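Clirville Writers' Weekend -- Room and Building Safety Checklist, with comments
Checked Mar 6, 2020, for the readings and the book table at the Dadau Street hall

Front doors and hallway: OK
Both doors swing outward and latch open nicely. The rubber mat curls at one corner, and I have taped it for now, but I would dearly love a new one before the novelists arrive with their rolling suitcases.

Main reading room: OK, with a note
The posted limit is 50 people, seated or standing. I know how hard it is to turn away a friend who has come to hear a first chapter, but please do stop at the limit and send latecomers to the side room, where the speaker works just fine.

Exit signs: FIX
The one by the coat rack is dark. New bulb ordered from Toom, part 3558.

Fire extinguishers: OK
Tags are current through December. Please don't stack book cartons in front of the one near the kitchen (it happened at the poetry evening, and I was the one who did it).

Book table and stock: FIX
Cartons of hardbacks are heavier than they look. Stack no more than three high, and keep them off the stairs altogether. The Gillik folding table has a leg lock that slips, so give it a good firm push before you set anything on it -- then push it again.

Microphone and cords: OK
All cords taped down between the lectern and the wall. Last year's author liked to stroll while she read, which was lovely, but it did pull the tape up. Extra roll is in the lectern drawer.

Steps to the platform: FIX
Thirteen inches is a tall step for anyone, and several of our memoir writers use canes. A half step and a handrail are needed before we open.

First aid box: OK
Restocked. Alarm code for the side door is 1530, and please don't write it on the program.

Still open: exit sign, table leg, platform step.

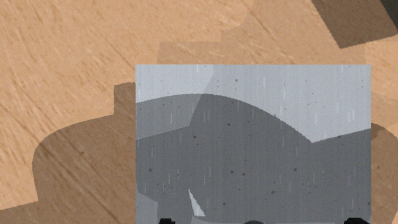 Comment from Dadau Street hall: we have a sturdy half step in storage that you're welcome to use, but the handrail will have to be rented, so please let us know soon which side of the platform you want it on.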